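# Against the folded stack

Folding is the default method for storing small household textiles, and I think it is the wrong default. For hand towels, cleaning cloths, napkins and thin blankets, rolling performs better on most of the counts that matter in a working home. My argument applies to anything smaller than a bath sheet. Bed linen is a separate problem and I leave it out.

The usual case for the fold is density. A folded stack has flat faces, so in theory it wastes less space than a set of cylinders. This holds in a sealed carton. It does not hold in a drawer, where the stack has to be lifted to reach anything below the top item. Access to the lower items needs clearance, and clearance is volume that the density figure leaves out.

There is also the matter of wear. In a folded stack the top item is used, washed and put back on top. The bottom item may go untouched from February until the next spring clean. I weighed this against my own linen cupboard in Gredbridge, which had been run on stacks for years, and found the lowest towels still stiff with factory finish while the upper ones had gone thin in the middle. Rotation can be enforced by hand, of course. I have never lived with anyone who enforced it.

Donal Tierney, who fits out holiday lets along the Sirnthorpe road, disagrees with me. His view is that a roll is a display format, borrowed from hotels, and that it comes undone the first time someone in a hurry takes one. He is right about loose rolls on an open shelf. A roll has no stable resting face and relies on something outside itself to hold its position. My answer is that the method has two parts, the roll and the container, and most people who give it up have adopted only the first.
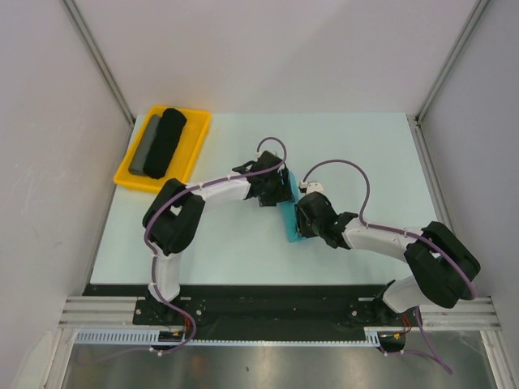
Does a tray of rolls need to be full to work? It needs only a raised edge, high enough to stop the outermost roll from traveling when the tray is moved.

Depth matters more than people expect. A deep basket encourages a second layer, and a second layer brings back the fault of the stack - the lower items are hidden and go unused. A shallow tray holds one layer and every roll can be seen. I prefer rigid plastic to wicker for this job. It wipes clean and does not snag terry loops.

Length is the other dimension to settle early. A cloth folded once lengthwise before rolling gives a shorter, thicker cylinder. Folded twice, it is shorter again and tends to spring open. I use a single fold for hand towels and none for cleaning cloths. If a roll is too long for the tray it can lie on the diagonal, though this leaves two wedge-shaped gaps at the corners. One diagonal tray is tolerable. In a drawer of 4 it is a sign that the trays were bought before anything was measured.

Color helps with sorting. I keep gray for glass and dark cloths for the stove, and a roll shows its color from any side. The Desirent system of printed tabs, which my sister swears by, seems to me a great deal of labeling for a thing one can identify at arm's length.

I concede one point to the folders. Ironed napkins should stay flat. Rolling starched linen sets a curve in it that persists at the table, and Mac Carthaigh, the laundry that does mine, will not roll them even on request. Those go in the sideboard, folded in half, in a pile of 8.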